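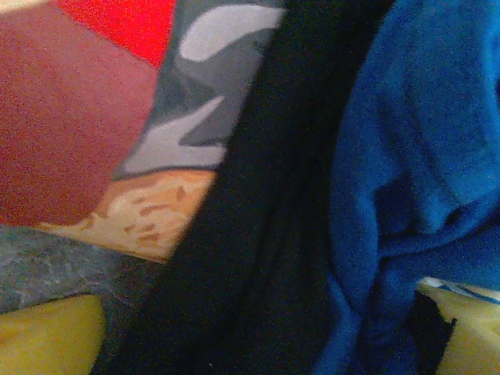
# About Zestora

Zestora is a home furnishing and room planning studio. We help people set up the rooms they already have, mostly in apartments and older houses where the walls are not straight and the doors are in the wrong place. We have a showroom on the ground floor, a sewing room behind it and an office upstairs with too many sample books.

The business was started by Blažena Kollár and Peter Tichý. Blažena had spent years making curtains and slipcovers for other shops. Peter was a cabinetmaker who kept getting asked what color the walls should be. They shared a unit with a tile importer for the first while, then moved to the present building when the upstairs tenant left. The sign over the door still has the old phone number on it. The right one is on our contact page.

## What we do

Most of our work falls under one of these:

- **Room plans.** We measure the room, talk with you about how it gets used, and draw a plan to scale with furniture, lighting and storage marked on it. You can buy the pieces from us or take the plan elsewhere.
- **Window treatments.** Curtains, Roman shades, café curtains and linings, sewn in our own workroom.
- **Slipcovers and cushions.** For sofas, armchairs, window seats and dining chairs. We work from a pattern cut on the piece itself, so it either comes to us or we go to it.
- **Guest rooms and entryways.** These are often small, and people tend to leave them until last. We have a fixed-price plan for each.
- **Color visits.** A one-hour visit to look at paint and fabric in your own light.

We don't do kitchens or bathrooms. We did a few early on and found that the plumbing schedule ran everything else. If you need one, we can give you the names of people we have worked alongside.

## How a project goes

The first conversation is by phone or in the showroom and there is no charge for it. Bring photos if you have them, and a rough sketch with the length of each wall. Tell us what is staying. A room plan nearly always has to work around a piano, a bed frame from a grandparent or a bookcase that will not go back down the stairs.

After that we come and measure. A single room usually takes one visit. The plan follows by email and on paper, with a price list attached. You get two rounds of changes in the price of the plan. Further rounds are billed by the hour, and we tell you before the clock starts.

Fabric orders are placed once the deposit is in. Some mills are quick and some are not, and we put the mill's own estimate in writing on your order. When the work is ready we deliver and hang it ourselves inside a radius of 40 miles. Outside that we ship, with hanging instructions and the hardware in a labeled bag.

## The people

**Blažena Kollár** runs the workroom and does most of the cutting. She also orders the linings, which she has strong views about.

**Peter Tichý** draws the plans and builds the pieces that can't be bought, such as shallow shelving for hallways and benches under odd windows.

**Wiremu Treloar** handles measuring, delivery and installation. If you have had curtains hung by us, you have probably met him. He can also be asked about picture rails.

**Lucrezia Morelli** does the color visits and keeps the showroom. She came to us from a paint store and still mixes sample pots by hand when a chart doesn't have what she wants.

**Vendula Říha** answers the phone and the email, books the visits and sends the invoices. She joined in February as a part-time hire and is now here every day.

## Our ranges

We keep more than one supplier's books in the showroom, and we carry two ranges of our own.

*Prellden* is our plain curtain range. It comes in 77 colors and has no pattern at all. It was made for rooms that already have enough going on in them.

*Ploltura* is a line of storage furniture — blanket chests, low shelves and one narrow wardrobe. Each piece is made to order and can be painted or left for you to paint. The wardrobe comes flat and is put together in the room, as it won't turn on most landings.

## The showroom

The showroom is on the corner of Charvát Street, next to the shoe repair. There are 4 parking spaces behind the building and we share them with the shoe repair, so Saturday mornings can be tight. The entrance is level with the street. The office is up a flight of stairs, but any meeting can be held downstairs if you ask.

We have 3,000 fabric samples on the racks. You are welcome to borrow up to six for a week with a card or phone number left at the desk. Please pin the label back on if it comes off. Larger samples can be ordered from most suppliers and usually arrive within a few days.

Children are fine. Dogs are fine on a leash, but not in the workroom.

## Prices and payment

Current prices for plans, color visits and sewing are on the price sheet at the desk, and Vendula can email it to you. It was last updated on Monday, March 28, 2022. We take a deposit of half on sewn work and the balance on delivery. Room plans are paid in full when the plan is sent. Cut fabric can't be returned. Hardware can, if it has not been drilled or painted.

If something we made doesn't hang right, call us and Wiremu will come back and look at it. Linen in particular can drop a little after it goes up, so we leave a deep hem and will take it up once at no charge within the first year.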